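Plitotlow extends kitchen waste collection to apartment blocks

3 September 2024

Residents of apartment buildings in Plitotlow will be able to put out food scraps for weekly collection from next month, the town council has confirmed. The service has been limited to single-family homes until now.
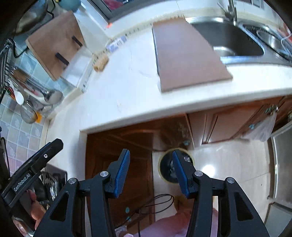
The change adds 3,000 households to the route. Each will get a small lidded caddy for the kitchen and a first roll of liners, delivered to the door at no charge. Shared bins will be placed next to the existing trash and recycling areas and emptied once a week.

Mwangi Muli, who manages waste services for the town, said apartment residents had been asking for the collection ever since it began.

"We held off until we had a second truck," he said. "That truck arrived in June and the crews have been trained on it, so we can go ahead."

Fruit and vegetable peelings, meat, fish, bones, bread, coffee grounds and tea bags can all go in the caddy. Cooking oil, plastic packaging and pet litter cannot. Bags marked "biodegradable" but not "compostable" should be kept out as well, as the plant is unable to process them.

The scraps will be taken to the Bredus composting site, which already handles yard waste for the area. Finished compost is sold there in 20-pound bags, and town residents can pick up two bags a year for free with proof of address.

The cost to each household will be $4 a month, added to the regular utility bill. Building owners may choose to pay it on behalf of their tenants. Homes that compost on their own can apply to be left out of the charge.

Angharad Harries, who rents on Mill Street, said she welcomed the service but wanted to know how often the shared bins would be washed.

"Last summer the trash area smelled bad enough as it was," she said. "If they keep the bins clean, I'll use it."

Muli said the bins would be rinsed after every pickup during warm months and every other week the rest of the year.

A leaflet with pickup days for each street will be mailed along with the next utility bill. Copies in large print – and in Spanish – are available at the town hall front desk.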